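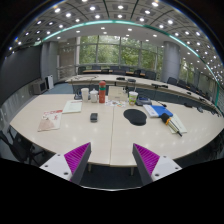

How many examples are enough before the model gets trained again? Two hundred of each task, going by the last two rounds, and more if the objects vary a lot.

We are at 206 on the table clearing task, so I can stop worrying about that one. I threw out 13 after going through them this afternoon. Most were my own fault. I closed the fingers too early and then opened them again to fix the grip, and the model picks up that hesitation if you leave it in. Two had no usable tracking at the start.

Worked in the conference room with the curved table again. The big windows make the light change a lot over a day, which Nkechi Fashola wants in the set. I would like mornings and late afternoons in equal amounts, but so far it is mostly afternoons.

Paper is still the hard part. Cups are easy with the ridged pads. A folder lying flat on a table is not, and I have to slide it to the edge before I can get one finger under. I asked Nkechi if sliding should count as its own task. She said to keep it in the same recording and label it afterward, so that is what I will do. It means going back over 17 older ones and adding the label by hand.

Copied everything to Mirnach before dinner. The upload to Vondholm failed once and went through on the second try. I need to write down which settings I used, as I forgot last time and had to guess.

My wrist is sore from holding the gripper level. I will do shorter sets tomorrow, with a break after each one, and start with the paper while I am fresh. Bed by 11.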